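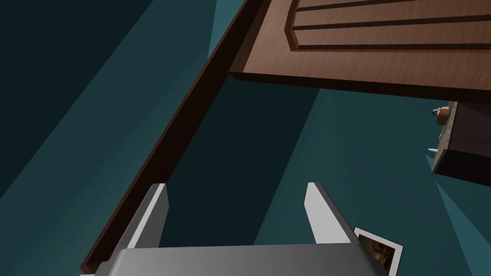

Novetti has moved handling trials for the Malham line into simulation, ahead of the cell's installation in the panel shop. Operators have logged 3,617 runs since March. Approach angles are reviewed on screen, with the two gripper fingers open below a grooved wood-grain panel, before a program is released to the floor. Two lifting posts become cell operator posts at the same grade. Manual handling stays in place for batches under 100 panels.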